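Part 5: Changing your name and title on your account

I did this part myself in February, after years of opening letters to somebody I'm not, so take it slowly and have a cup of tea ready (I needed two!).

1. Log in to Soltine and open My Details.
2. Type your new name in the "Known as" box. You don't need a deed poll for this one, hooray.
3. Pick a title, or choose "None". I went with "None" and it felt lovely.
4. Press Save, then log out and back in.

Note: the old name can hang about on printed letters for up to 14 days. Mine did, and I sulked.

Caution: if you share a house with people you're not out to, switch off "Post to home" before step 2. Please don't skip this!

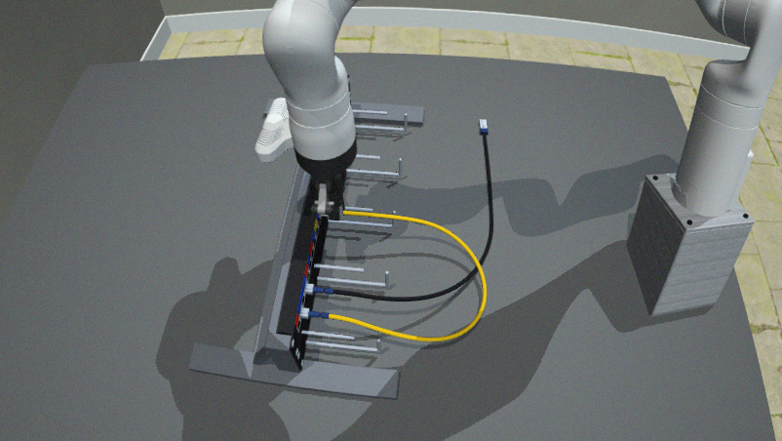
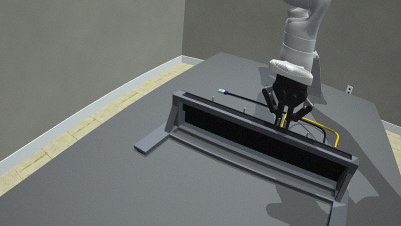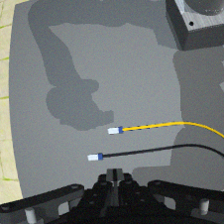 5. Check the "Emergency contact" page too, as it keeps its own copy of your name and I missed it completely.

If you're under 18, the Holville helpdesk has to make the change for you. Ask for the Bonda form and tell them which name to use when they ring back.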